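Practice corner kit for home musicians goes on sale from Trerngate

Pink stand, tabletop tripod and storage box among the items players can mix as they like

06/11/2020 – Trerngate, the music accessories supplier based in Flindum, has today put its new range for home practice on sale. The range is called Brimis and is meant for people who play in a bedroom, a kitchen or the end of a hallway and have to put everything away again afterwards.

Brimis is made up of 18 items, sold singly or in sets. The full-size music stand has a desk, a pole with an adjustment collar and a tripod base. It comes in pink, and a second colour will follow in April. Other items include page holders, a short stand with a round base and a carry box for small parts.

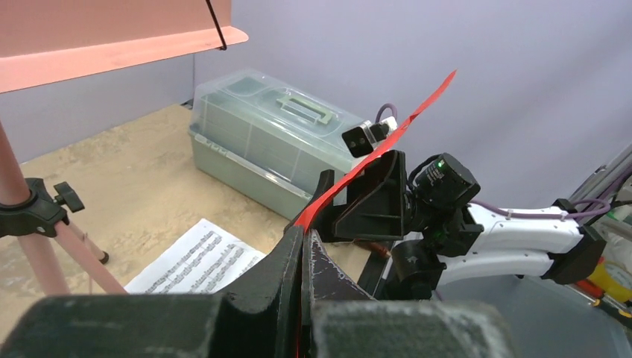

The range began with a survey of 43 adult learners who take lessons through the Kang music school in Flindum. They were asked what got in the way of regular practice at home. Most of the answers were about space and setting up: pages sliding off the desk, stands too tall for a table, and small parts that went missing between one session and the next. Ten minutes of a half-hour slot could be gone before the first scale.

Uliana Pylypenko, product manager at Trerngate, said: "We kept hearing the same thing from people who had picked up an instrument again this year. They had the time, but they didn't have a place for their things. We wanted a stand you can leave up if you have the room, and small pieces that go back in a box if you don't."

The desk of the music stand has rows of round holes and a ledge along the bottom edge for loose sheets and thin books. Two wire page holders are fitted to it. The base has three legs with black rubber feet and is set with a knob on the hub. 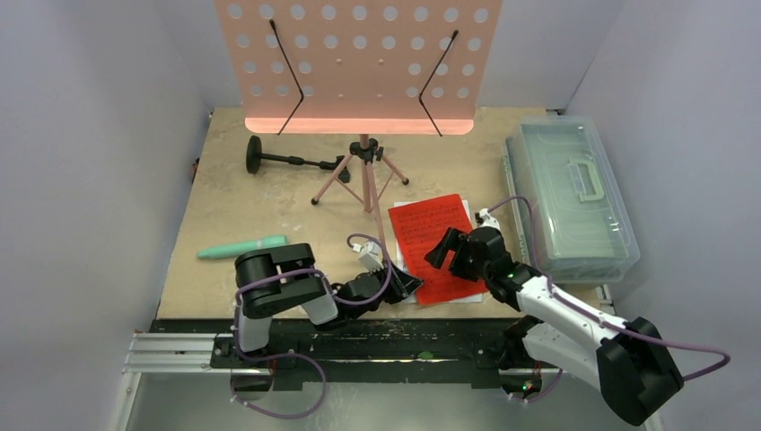
The pink music stand with its two wire page holders, and a red sheet on the table.

For players who work at a desk or table, sheets can also be stood upright on wire supports. Trerngate suggests this for short pieces of one or two pages, and for children who sit down to play. The small tripod takes up little of the table and can be used alongside.

"I have mine at the back of the dining table," said Pylypenko. "The music stays up during the week and comes down on Sunday – that suits us."

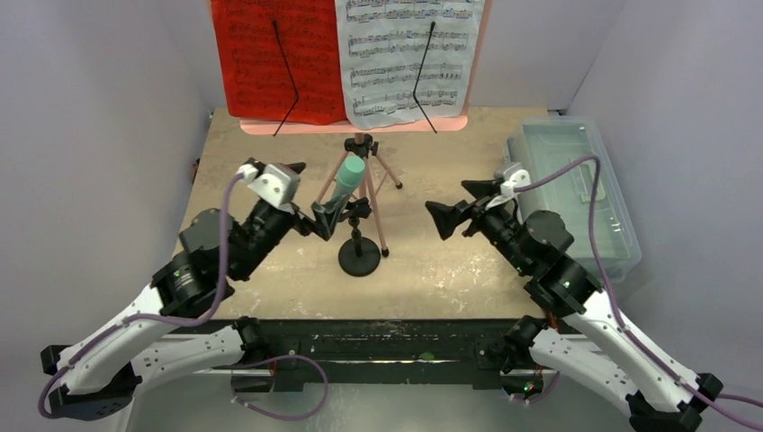
Two sheets of music standing at the back of the table, with the small tripod in the centre.

The full-size stand costs £58 and the carry box £10. Sets can be ordered from the Trerngate website and collected from the Flindum shop by appointment. Spare knobs, rubber feet and page holders will be sold separately.

Teachers and schools ordering for a group should contact the Trerngate sales desk for a quote. Review samples are available to the press on request.

ENDS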